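Subject: Re: [handheld-manip] Marker cubes or visual odometry for hand poses?
From: Sunee Kamolrat
Date: September 26, 2022

Hi Tassanee, hi all, 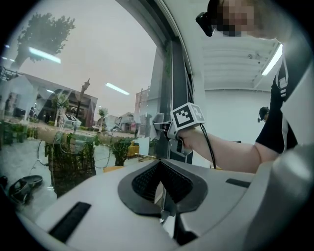

I've been meaning to answer your question about pose tracking for a week, and your last message finally pushed me into it. Short version: we use both, and the interesting part (for me anyway!) is what happens when they disagree. We've been comparing the two on the Thepsuriya recordings since January, and the place where they part company most often is near big windows. There the camera on the gripper has a tree, a lamp post and a gray sky to lock on to through the pane, and on the very same bit of glass it gets the ceiling lights, and even a faint second copy of the marker cube. The far-off stuff hardly moves when your hand moves, the reflections move in a way that makes no sense for a fixed point in the room, and the poor odometry has to make one story out of all that.

Let me take your points in turn, as I'm hopeless at writing these things in order otherwise.

> On the Miltida thread somebody claimed that you can drop the
> cubes altogether if the wrist camera is wide enough. Has anyone
> tried this somewhere other than a lab bench? We have a pile of
> demonstrations to collect and gluing cubes to everything is
> getting old.

I saw that claim as well, and in a cluttered room I'd more or less sign it. A very wide lens sees so much that even when your own arm blocks a good part of the view there's plenty left over at the sides. We went through 2,938 demonstrations in the end, each one tracked twice, once with the cubes seen from the head camera and once with odometry from the gripper's own camera, and for most of them I couldn't tell you which trajectory was which if you hid the labels. They sit on top of each other nicely. If all your work is at a table with a busy wall behind it, I'd say leave the glue in the drawer.

The trouble is the remainder. The bad ones aren't spread evenly, they come in clumps, and when I sorted them by recording spot the clumps were glass, plain white walls, and one very shiny worktop that I've grown to hate. With a plain wall the odometry simply gets vague, and you can see it getting vague, because the number of tracked points drops and the uncertainty goes up. Fine, throw it out or patch it. With glass it stays perfectly confident! Loads of points, lovely long tracks, small residuals, and the hand slowly sliding off sideways. I spent two days convinced I had a bug in the time alignment.

> What do you do about two-handed tasks? Our problem is the
> distance between the two grippers, which has to be right to
> much better than the position of either one in the room.

Yes, this is the thing I'd worry about most too. Two separate odometry runs each have their own drift, and when you subtract one from the other you get the sum of the sins. For folding a cloth you may not care much. For handing over a cup you care a great deal, and the policy you train on it will happily learn to hand the cup to thin air.

What has helped us is using the other hand as a landmark. In a bimanual recording each gripper's camera tends to see the other gripper now and then, cube and all, and a clean look at the cube gives you the relative pose straight away, with no room involved. You don't need it in every frame. A few good sightings spread over a demonstration, thrown into the same optimisation as the odometry, pin the two tracks together. In between sightings the odometry is perfectly good at the short hops. So if you only want to glue cubes for one reason, do it for that one.

There's a catch, and you'll meet it by a window just as we did: the detector doesn't know about mirrors. A reflected marker is flipped, so in theory a decent dictionary should refuse it, and nearly always ours did. But a faint, half-washed-out one against leaves or roof tiles can be misread, and it only takes one to bend a whole trajectory. We now do three checks on any sighting before it's let in:

First, the size in the image has to fit the distance the last good pose predicts. Reflections are further away than the real thing, so they come out too small.

Second, contrast. Real cubes in our light have a strong black and white edge and reflected ones don't. Crude, but it works well as long as you set the threshold per room. We tried one threshold for everything and it threw away half the evening recordings.

Third, if the same ID turns up twice in one image, we keep neither unless the other checks agree on which. I used to keep the bigger one and that was mostly right, and "mostly" is no good here.

> Also, is anyone masking the glass by hand? That sounds awful.

It is awful. I did 60 recordings like that so we'd have something to measure against, and I don't want to see a window ever again. For the rest we use a much lazier trick. If you split the tracked points by how far away the solver thinks they are, the scene through the glass comes out as a group that barely shifts when you translate the gripper but still swings when you turn it. Those points are great for rotation, so keep them for that and take away their vote on translation. The reflections then stand out as points that agree with neither group, and ordinary outlier rejection gets rid of most of them. It only failed badly when nearly everything in view was glass and there weren't enough honest indoor points left to outvote it.

Please don't mask out your own gripper body and then forget to update the mask, by the way. The body is always there in the bottom of the picture, perfectly still, and every point on it tells the odometry that you aren't moving. We changed the jaw on one of ours and used the old mask for a fortnight, so a thin sliver of plastic got through. You'd never spot it by looking at one track, but averaged over many demonstrations the motions all came out slightly too short. Whoever it was that asked last month about "shrunken" reaches, have a look at this first.

As for whether it matters for the policy at the end of the day, here I have to be careful as we haven't finished. We trained on Clastia twice with the same settings, once with odometry alone and once with the combined tracks. On one-handed picking I see no difference I'd defend in public. On the handovers the combined version is clearly better in our hands, with fewer of those near misses where both grippers look terribly sure of themselves and are a finger's width apart. I'd like to repeat it with other seeds and in a room we haven't recorded in before I put a number on it, so please don't quote me on the size of the effect yet.

Things I still don't know: whether the head camera is worth having if the wrist sightings are good enough (it's the part people complain about wearing, and it needs its own calibration), and whether polarising film on the lenses would spare us the reflections in the first place. I suspect the film would cost too much light indoors in the evening. If anyone on the list has tried it with a very wide lens I'd love to hear how it behaves out at the edges, where the light comes in at such steep angles.

Tassanee, if you send me a couple of your worst recordings I'll run them through the Tuvarent scripts as they stand and send back both tracks. Raw video and the inertial log are all I need, plus the cube size measured with calipers and not read off the print file. Our own printer was shrinking them a bit and we blamed the lens for ages.

Cheers,
Sunee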